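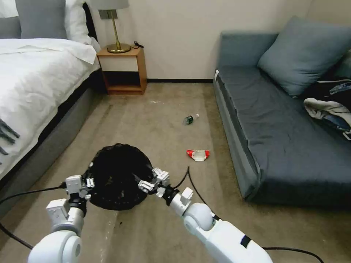
Figure 4. Head camera view in the bedroom setting, with both grippers on the mesh bag.

5.2 Where the two-arm planner loses the bag

The results in the previous section look good, and we would advise some caution in reading them. Nona, our two-arm planner, completed 100 of the 132 tidying trials under the scoring rule we set before testing. That rule counts a trial as complete when every target item has left the floor and the bag has been released inside the goal area. It does not ask how the arms got there. When Nhyira Annan went back through the logs, a fair number of the completed trials contained long stretches in which the planner's estimate of the bag had little to do with the bag.

The difficulty starts with the model. Nona treats whatever the two grippers share as a single body with a fixed shape, and plans both wrist paths so that the distance between them stays within a narrow band. For a tray or a box this is a fair assumption. A mesh bag is a poor fit. In Figure 4 it is held at its left and right sides, rounded and bulging, just clear of the carpet, and nothing in that single view settles whether it is full or only bunched up. The planner has to pick one answer, and in the version tested it always picked full. An empty bag was therefore carried with the same clearance and the same slow turn as a loaded one. This costs time but does no harm. The more serious errors came from the other direction, when the bag's outline changed during a move and the tracker read the change as motion of the grippers.

We tried the obvious remedy, which was to let the outline update at every step. It made matters worse. Depth readings through fine net are unreliable: part of the signal comes from the mesh and part from whatever lies behind it, so the estimated surface jumps back and forth between bag and floor. Dark material on a light carpet helps the colour channel, and we had hoped this would be enough to steady the estimate. In our hands it was not. The final system freezes the outline once both contacts are confirmed and widens the safety margin instead, a choice we regard as a patch.

A second group of errors concerns what the perception module, Laizer, reports on the floor. Its scene list is built from the head camera and refreshed between actions. Small, separate items are mostly found: a bottle on its side, like the green one with the white cap in Figure 4, is the kind of target on which published detectors already do well, and we claim no credit for it. Crumpled things are harder. The red and white object nearer the arms could be taken for a paper cup or for packaging, and the two labels lead to different grasps in our library. Laizer returns one label with a confidence score, and the planner uses the label and throws the score away. This was a shortcut in the first release that we never revisited, and it should be borne in mind when the detection figures are compared with those of other groups.

Cables are a separate matter. Laizer has no class for them, and there are two black ones on the carpet in the same view. The planner sees them only as low obstacles when their height passes a threshold, which for a thin cable lying flat it rarely does. We added a hand-drawn exclusion zone for each layout. Readers may reasonably object that a system needing such a drawing is less general than our title suggests – we agree, and the zones are released with the code so that others can remove them and measure the difference.

Clothing on furniture was also excluded by hand. A heap on the seat of a sofa is not floor clutter under our task definition, but the boundary between the two was supplied as a height limit and not learned. Nazar Koval has argued that the limit does most of the work credited to the scene model. We have not run the test that would answer him.

The comparison with Felama, our earlier one-arm planner, needs the same care. Felama was tuned on 40 recorded layouts and Nona on 499, so the gain cannot be put down to the second arm alone. Retraining Felama on the larger set began in March and was still incomplete when the results were frozen on 2023-04-21. Until it is finished, we would read the gap as an upper limit on what two-arm planning contributes.

Timing was measured with the Zurnar logger, which records planner calls but leaves out camera delay. The step times reported in the appendix are therefore shorter than those a user would experience.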